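Returning a mail-order item goes wrong in small ways more often than big ones. The label is over an old barcode, the tape lets go, or the receipt from the drop-off counter is lost before the refund arrives. These steps cover ordinary parcels sent back to an online shop from home. They don't cover furniture, tires, or anything that needs two people to lift.

## What you need

- The order number or the packing slip
- A box, either the one it came in or one slightly larger
- Packing tape, 2 inches wide
- Paper for padding
- A marker
- A printer, or a phone that can show a return code

Masking tape and household clear tape don't hold on cardboard for long. Don't use string. It catches on the belts at sorting centers, and most carriers will turn the parcel away.

## 1. Read the return terms first

Find the return window and check what day it starts. Some shops count from the order date and some from the delivery date. A few want the parcel back in their hands before the window closes, so a return mailed on the last day is late.

Look for a restocking fee as well. When I sent a desk lamp back to Brevwood in April, the terms were on the reverse of the packing slip, and the fee only applied to items with the inner seal opened. I would have missed that if I had gone by the website, where it's three pages down.

If the item arrived damaged or is the wrong one, say so on the form. Shops usually pay the postage in that case, and they often don't if you choose "changed my mind."

## 2. Request the return

Log in, open the order, and pick the item. You will get a return number, a label, or both. Write the return number down somewhere other than your email. Mine was 491 followed by the order number, and it had to go on the slip inside the parcel, too.

Don't mail anything back without a return number. It may sit in the warehouse for weeks with no match to your account.

## 3. Gather the parts

Put everything that came with the item in one place before you start packing. Cables, adapters, spare screws, manuals, and the little bags of fittings all count. Check the contents list in the manual if there is one. A missing part is the most common reason for a reduced refund.

Take the batteries out if they come out. If the battery is built in, look at the carrier's rules before you go further, as some need a printed warning on the outside of the box.

For phones, tablets, and anything with an account on it, sign out and reset it to factory settings.

## 4. Check the box

Press on the corners. If they give easily, use another box. Look along the folds for splits, and at the bottom for damp marks. A box that has been through the mail once is normally fine for a second trip.

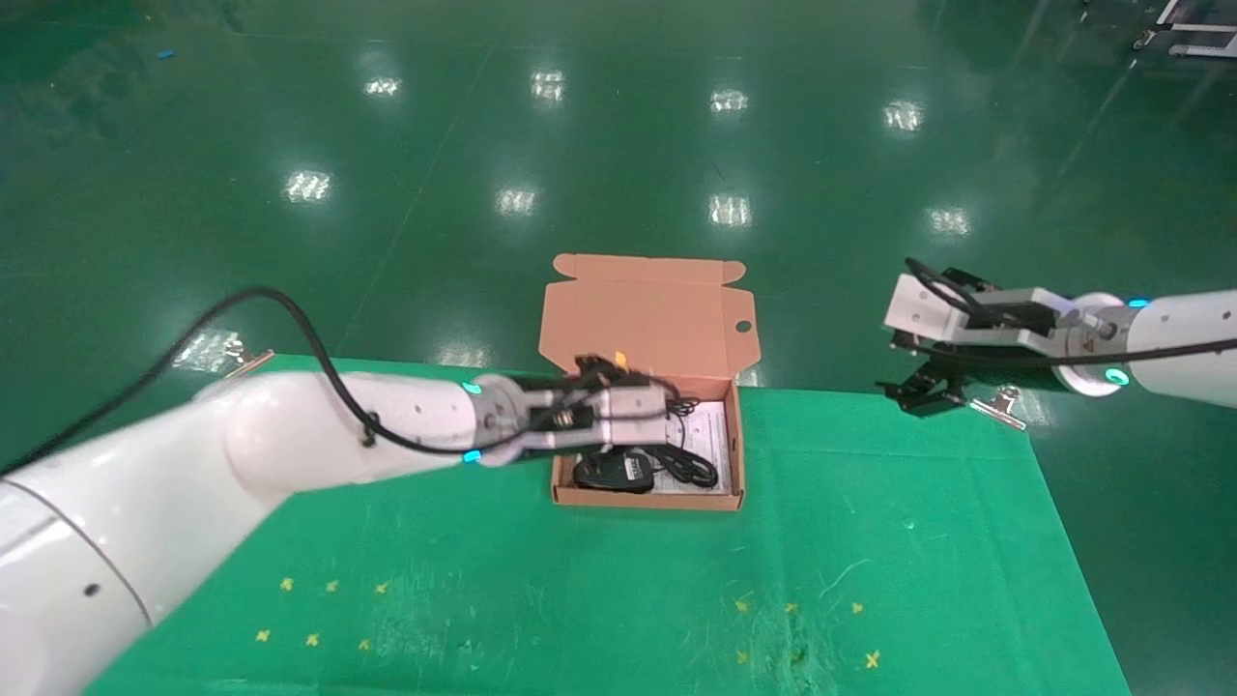

Peel off or cover every old label and barcode. Black marker over a barcode works if you go across the lines in both directions, but a piece of plain paper taped flat on top is better.

If you're using a plain box with four bottom flaps, close the short flaps first, then the long ones, and tape the center seam with two strips. Run each strip a few inches up the side. One more strip across each open edge makes an H shape, which is enough for most household things.

A flat mailer box with tabs doesn't need tape on the bottom. It does need it on the lid, since the tabs can work loose.

## 5. Pack the item

Wrap it once in paper and set it on a layer of crumpled paper. Keep it away from the walls on all sides. Fill the gaps until nothing shifts, close the lid, and shake the box gently. If you hear movement, add more.

Small electronics travel best in their own retail box inside the shipping box. Coil cables loosely and don't bend them hard near the plug.

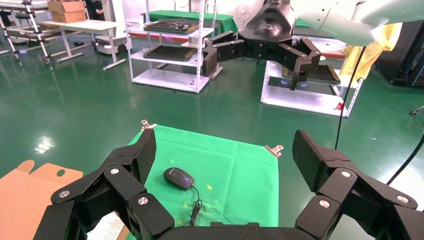 *A computer mouse on a green cloth. Small accessories like this go on the return form too.*

Put the return slip on top where it will be seen first. Keep a copy or a photo of it.

## 6. Weigh and measure

Skip this if the label is prepaid. Otherwise, weigh the closed parcel and measure the three sides. A kitchen scale works up to its limit, and mine stops at 11 pounds. For anything heavier, stand on a bathroom scale with and without the box and subtract.

## 7. Attach the label

Put it on the largest flat side, away from seams and edges. Tape all four sides down. Clear tape over the address is fine, but leave the barcode free of wrinkles. Shiny tape over a barcode can stop the scanner from reading it.

## 8. Drop it off and get a receipt

Ask for a scan at the counter and wait for the printed slip. A parcel left in a bin isn't recorded until someone picks it up. If the item is worth more than the standard cover on your label, buy extra cover here. The Trurnau service counter charges a flat rate for it on anything up to $1,000, and nothing on parcels under $50.

## 9. Wait for the refund

Keep the receipt until the money is back in your account. Check the tracking after a few days. If it shows as delivered and you've heard nothing in two weeks, write to the shop with the return number and the tracking number in the first line.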